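Toilet roll

A toilet roll is a length of tissue paper wound into a cylinder and kept within arm's reach, in theory. A standard Namberg roll has 240 sheets, a figure few households have checked. Rolls may be hung "over" or "under," a dispute that fills 15 pages of the Tedstead household manual and remains open.

Embossing 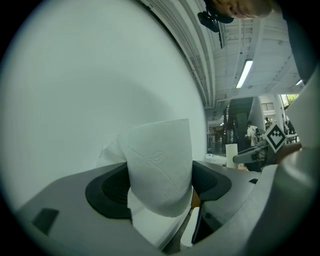

Tedstead, 14/06/2018

Leaves and stems are a common embossed motif, pressed so faintly into white paper that most users never notice — a modest fate for a pattern. Diagonal lines are also used.

See also: Paper towel; Napkin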